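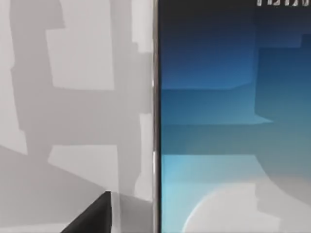

Ayten Akyol
Senior Software Engineer, Planning and Control, Grerito

Success rate is the wrong first number to look at

Most teams I know that test manipulation software in simulation put one number at the top of the dashboard. It is the share of episodes that ended in success. We did the same for a long time, and I think it cost us a good part of a year.

My view is that a simulated run should first tell you why it stopped. Whether it succeeded comes second. If the software can't name the reason it stopped, the run should not count toward anything.

Take a task we use a lot. Two arms work over a white tabletop, and a smartphone lies flat on it. One arm has to pick up the phone. A phone is thin, the table is hard, and the fingers have very little edge to work with. The planner has to choose an approach, the controller has to follow it down, and the perception code has to say where the edge is to within a couple of finger widths at worst. Any of the three can spoil the run, and from the outside the result is the same: the phone is still on the table when the clock runs out.

In September we ran 1410 episodes of that task over a 36-hour window. The dashboard gave us a success rate. It was lower than the week before and we spent the first morning arguing about the controller, because the controller was what had changed last. Jirayu Inthanon then went through the planner logs by hand and found that a large part of the failures had never reached the controller. The planner had returned an empty path, the harness had treated an empty path as "hold position", and the arm had held position until timeout. Each of those was scored as a failed grasp.

No grasp had been tried. The label was wrong, and the number built on it was wrong too.

The fix in code was small. Rovent, our episode runner, now has a required stop reason. A policy or planner must return one of six values, and "unknown" is not one of them. If a module raises an error or goes silent, the runner marks the episode invalid and takes it out of the total. The team did not like this at first. Invalid episodes make a report look bad, and one nightly job came back with more invalid runs than valid ones. I would still choose that report over the old one. It was the first one that told us what to fix in the morning.

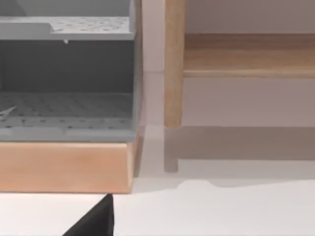 What goes in the record

A stop reason alone is not enough, and I don't want to oversell it. We keep three other things with every episode: the last path the planner returned, the last pose estimate for each tracked object with its covariance, and the commanded and measured joint positions for the final stretch of the run. The camera streams are kept as well, but I have come to think of them as the thing you open last.

People push back on that. Thongchai Paisan, who maintains our perception stack, opens the wrist view before anything else and can often say what went wrong in less time than it takes me to load the joint logs. He is good at it. The trouble is that he is one person, and the method does not scale to a nightly job. A close view of a finger beside an object also invites a story. You see a gap and decide that the controller undershot, when the target may have been placed there by a stale pose. The commanded position settles the matter and the view does not.

There is also the question of what simulation is for. A common argument says that since the simulator knows the true pose of every object, you should score against truth and ignore what the software believed. I agree with the first half. Score against truth, yes. But keep the belief next to it, in the same record, with the same timestamp. The difference between the two is the most useful signal we have, and it can't be had on the real table at any price. Throwing it away to save disk space is a poor trade. 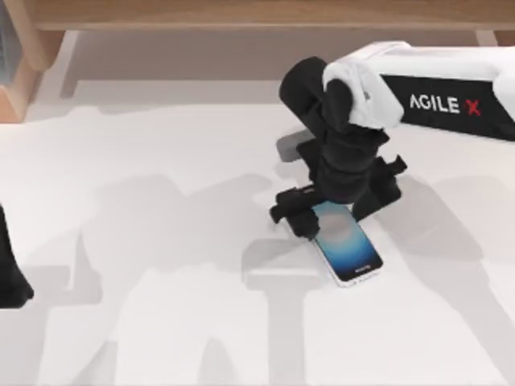

It also changes who gets assigned the bug. Before the change, a failed episode went to whoever had merged last. Now it goes to the module whose output first moved away from truth by more than a set tolerance. That rule is crude. It sometimes blames perception for an error that the planner would have survived with a better margin. Ekkachai Sangkhawat wrote a longer attribution tool, Wundel, that tries to replay the episode with one module at a time swapped for a perfect version. It gives better answers and takes roughly four times as long to run, so we use it on regressions and leave the crude rule in place for the nightly job.

I would keep the tolerance in a config file that everyone can read. Ours was a constant inside a helper function for months, and two teams were comparing results made with different values.

The second arm deserves a word. In the single-phone task it has nothing to do, and many harnesses leave it out of the record for that reason. I think it should be logged in full. An idle arm is still in the collision model, and it still limits where the planner will go. We had a group of empty paths that made no sense until we looked at where the idle arm had been parked.

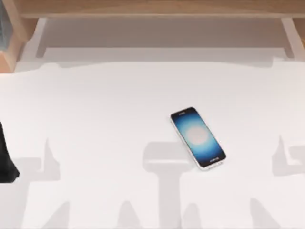
Should a small team without a nightly test job bother with any of this?

I think a small team should start with the stop reason alone. It is one required field and an afternoon of work, and it can be added before there is any dashboard at all. The rest can wait until two people disagree about why a run failed and neither can show it from the logs.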